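Progress report to the Drosum Fund
Project: Tarot reading circles and card library, Vindo Centre
Prepared by Sreekumar Poojary, project coordinator
27 October 2026

Dear Anil Kurian,

I am sending you the report for the second part of our grant. It covers the work from July until now. The money was given for evening circles, for the printed study booklet and for the card library.
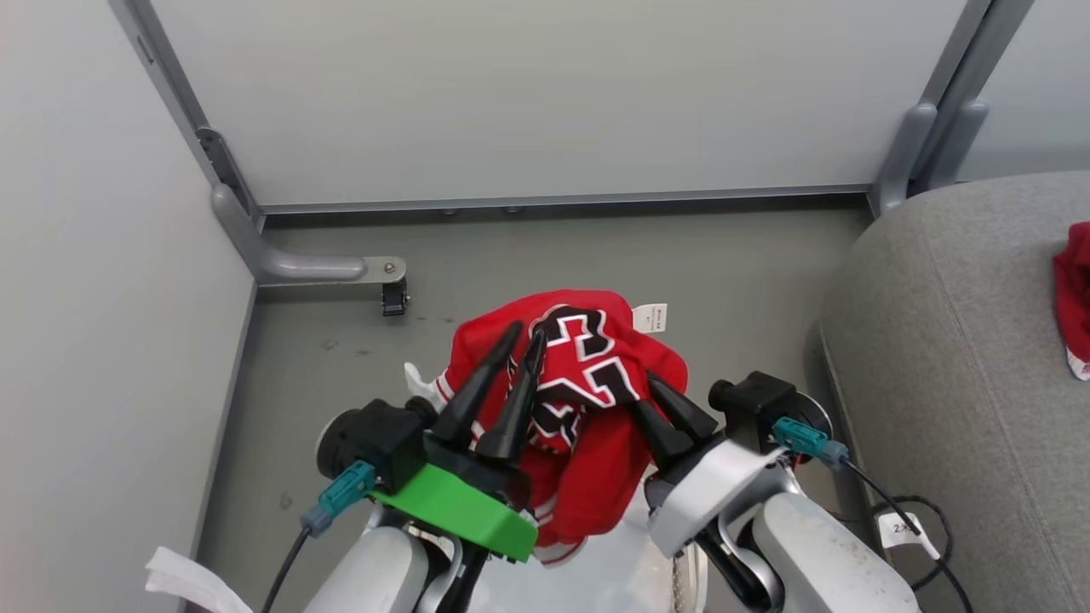
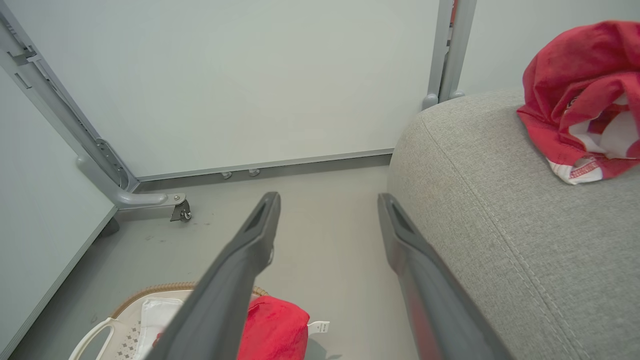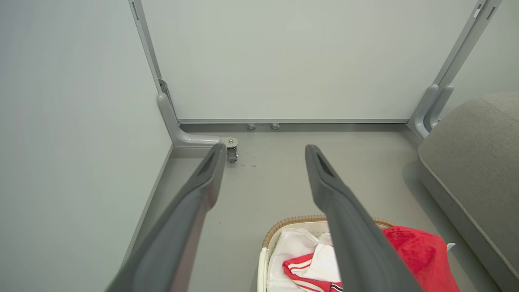
1. Reading circles

We held 19 circles in this period. Each one begins with a single card, drawn by the teacher, and the members speak about it before any book is opened. In the first period many people wanted only predictions, and we had to explain several times that our circles are for reflection. This is now better understood. The court cards remain the most difficult subject, and I have asked the teacher, Mrs Rajan, to give them two more evenings.

Reversed cards were also discussed at length. Some members prefer to read them always upright. We did not decide for them, and the booklet will present both methods.

2. Study booklet

The text of the Major Arcana is complete. The Minor Arcana is complete for Cups and Wands. Swords is in correction, and Pentacles has not yet been started. The printer, Denari, has given us a price for 200 copies, and it is valid until the end of the year. I must say that we are four weeks behind the plan which I sent you.

3. Card library

Members can borrow a deck for three weeks. The older decks are popular, but two came back with cards missing, so we now check every deck at return, together with the borrower.

4. Money

Received for this period: 3633
Spent on teaching, hall and decks: 3000
Remaining, kept for printing: 633

The receipts will follow by post.

5. Next steps

- Finish Swords and begin Pentacles
- Confirm the order with Denari
- Two evenings on the court cards

I would like to ask if the final report can be sent one month later than agreed, so that it can include the printed booklet. Please let me know if this is possible.

With kind regards,
Sreekumar Poojary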